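Ticket 3-058: Desk drawer, snacks going missing / drawer not closing fully
Site: Prastham, second floor
Raised by: Domenica Imhof
Assigned to: Gion Kaufmann
Priority: Low
Status: Closed
4 comments | 2 shares

Reported fault
Drawer under the grey desk stops short of the closed position. Separately, bags of crisps kept in the same drawer have been used up during testing and not replaced. Requester asks for both to be dealt with under one ticket.

09:15, Gion Kaufmann
Drawer emptied and pulled out to the stop. Runners are Kuster, full extension, no play on either side. No bent parts. With nothing in it the drawer closes under its own weight for the last 3 cm. Fault not reproduced empty.

09:40, Gion Kaufmann
Bags put back standing in a single row at the front. Drawer catches. The top seam of the tallest bag touches the underside of the desktop and folds over, then jams against the front rail. Clearance measured at 200 mm with the drawer shut. Same bag leaned back at an angle: closes normally. Runners are fine, no parts needed.

10:05, Domenica Imhof
Understood about the height. The second part still stands. The test stock for the Kidell job is listed as item 82 and lives in the cupboard by the door. The drawer is private. Last month it was emptied twice, and the pita ones are not sold in the shop downstairs.

10:20, Severin Steiner
Two of those were mine, I took the drawer for overflow from the cupboard. Will replace. Can the drawer be marked? Nothing on the desk says what is whose.

11:30, Gion Kaufmann
A lock was considered and rejected. The Dramemow cam lock we stock needs a 19 mm hole in the drawer front and the requester does not want it drilled. Agreed on a written note, taped to the desktop over the drawer. Domenica wrote it herself. Tape goes flat along the edges so that it does not lift when the desk is wiped.

14:10, Valentin Thaler
Please use plain clear tape only. The brown sort left a residue on the polished top of the next desk and it took more than an hour to clean off.

14:25, Gion Kaufmann
Noted. Clear tape used.

Resolution
1. Bags to be kept towards the back of the drawer, upright or leaning. Tallest ones must lean.
2. Test stock to be taken from the cupboard only.
3. Note stays on the desk until further notice.
No parts fitted. Reopen if the drawer catches with the bags leaned back.

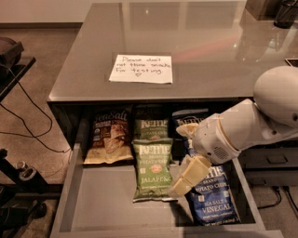
Desk note and drawer contents, drawer open.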